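くらしの教室 ＞ へやをととのえる ＞ ベッドとふとん

ふとんはどうしてふくらんでいるの？

朝おきたら、ふとんをさわってみましょう。手でおすとへこみ、はなすと少しずつもどってきます。かけぶとんの中には、わたや羽毛などの「中わた」が入っています。中わたのすきまには、たくさんの空気がたまっています。

空気には、ねつをつたえにくいせいしつがあります。ねている人の体から出たねつは、ふとんの中の空気にさえぎられて、なかなか外へにげません。ふとんそのものがねつを出しているわけではないのです。だれも入っていないふとんは、さわるとひんやりします。
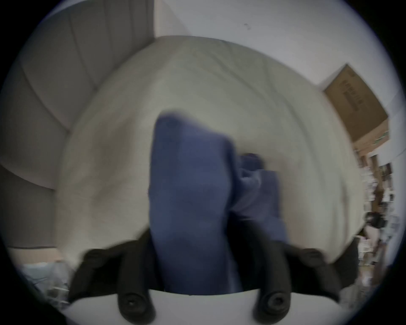 ユディト・ビーロー（Judit Bíró）

白っぽいかけぶとんがベッドの上に広げてあります。ふっくらしていますが、おもてには、うすいしわもあります。頭のほうにある灰色の板のようなところは「ヘッドボード」といいます。布ばりで、たてにみぞが入っています。ヘッドボードには、まくらがずれおちるのをふせいだり、すわって本を読むときにせなかをささえたりする役目があります。

青い布のように、やわらかい布は、たたむと形がかわります。半分におると、あつみは二まい分になります。もう一度おると四まい分です。ふとんの上でたたむと、下がやわらかいので、はしがそろいにくくなります。ゆかやつくえなど、平らなところのほうがきれいにたためます。

ねている間に、人はあせをかきます。あせの水分は、ふとんやシーツにもうつります。おきてすぐにベッドをきっちりととのえると、水分がにげにくくなります。まず、かけぶとんを足もとのほうへめくり、まどをあけて風を通しましょう。顔をあらって朝ごはんを食べおわるころに、もとにもどします。

ととのえる順番

１　シーツのしわを手でのばす。
２　かけぶとんの左右のはしを持ち、ふんわりと広げる。中わたがかたよっていたら、かるくふってならす。
３　まくらをヘッドボードのそばにおく。
４　ベッドの上にある服やタオルをたたんで、しまう。

大きなかけぶとんは、ひとりで広げると片方にかたよりがちです。ふたりいるときは、ベッドの右と左に立って、同時に引っぱるとまっすぐになります。

ことばのメモ
中わた：ふとんやクッションの中につめるもの。
羽毛：水鳥のむねなどに生えている、やわらかい毛。

お問い合わせ：スタックステッド（Stukstead）こども編集室　© Stukstead　ページの先頭へもどる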